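Dewulf Court Tenants' Association
Minutes of the general meeting, May 8, 2023
Laundry room, ground floor

Present: Heloísa Assunção (chair), Godelieve De Haan, Lamisi Gyamfi, Benoît Vidal, Frans Nijs (minutes). Apologies from the management company, Brusix, which was invited in writing and replied with a link to its parking policy.

The meeting opened at 7:10, the dryer in the corner having been asked to finish first.

1. Minutes of the March meeting

Accepted with one correction. Godelieve did not "storm out" in March. She had a bus. The secretary has amended the record and would like it noted that she left at some speed.

2. The elevator

Still stops between two and three when it feels like it. Benoît has called Brusix four times and now knows the hold music well enough to have opinions on the second movement. The latest word is that a part is on order. Lamisi asked which part. Benoît said he had asked that too and was told "the part."

Heloísa will write again, this time on paper. Godelieve offered to read the letter before it goes out and take out the adjectives. Heloísa said she would think about it.

3. Money

The balance stands at $3000, which sounds like a lot until you price a new front door. Lamisi reported that we spent $50 on light bulbs for the back stairs and that the back stairs are still dark, the trouble being the wiring. The bulbs are in the meter closet if anyone wants to look at them.

Benoît proposed putting $200 toward the courtyard supper in item 5. Seconded by Lamisi. Carried, with Godelieve abstaining on the grounds that she hadn't finished her question about the bulbs.

4. The shared refrigerator

This item was given ten minutes on the agenda and took forty. For anyone new to the building, the refrigerator in the common room came with the place, and so did the arguments. Since the winter, food has been going missing from it, or being moved, or in the case of one lasagna being returned with a corner gone and the foil put back on very neatly.

Heloísa reminded everyone that we are here to fix the problem and that no names would be mentioned. Benoît then mentioned a name. He withdrew it. The secretary has left it out, though everyone on the third floor will have it by morning. 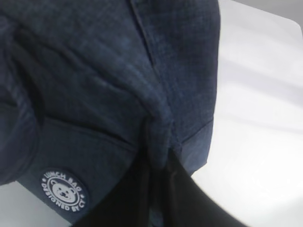 Godelieve moved that everything in the refrigerator carry a name and apartment number, with anything unlabeled thrown out on Friday at noon. Benoît objected that he knows his own food when he sees it. Godelieve replied that so, apparently, does somebody else. Lamisi said bags are worse than boxes, because you can't write a name neatly on a soft dark blue lunch bag once it's all bunched up, and ink doesn't show on navy cloth anyway. It was agreed that cloth bags get a luggage tag, tied on, and that masking tape will do for the rest. Benoît asked whether a condiment is food for the purposes of the rule. The chair ruled that it is. Benoît asked for his disagreement to be recorded. Recorded.

Motion carried, four to one. Godelieve will supply the tape. The lasagna matter is closed unless further lasagna comes to light.

5. Courtyard supper

Same long tables as last year, same argument about who brings folding chairs. Lamisi has a quote from Mullus, the fish place on the corner, for a tray of grilled sardines. Frans pointed out that last year's sardines were popular mostly with the cats from next door. Lamisi said this year's would have lemon.

Rain plan: the hallway. Godelieve called this less a plan than a hallway. Left as it stands.

6. Bicycles on the landing

Clorau, the bike rack people, can fit a rack by the back gate if we clear the dead planter. Benoît and Frans will move the planter on Saturday. Both mentioned their backs, separately.

7. Any other business

Someone is practicing the trumpet on the fourth floor after ten. Heloísa said it was getting better. Godelieve said it was getting louder. A note will go under the door.

The light over the dryers went out during this item and the remaining discussion took place by phone. Lamisi went up to fetch a bulb from the meter closet. It was the wrong fitting.

Meeting closed at 9:05. Next meeting same room, date to be posted by the mailboxes.

F. Nijs, secretary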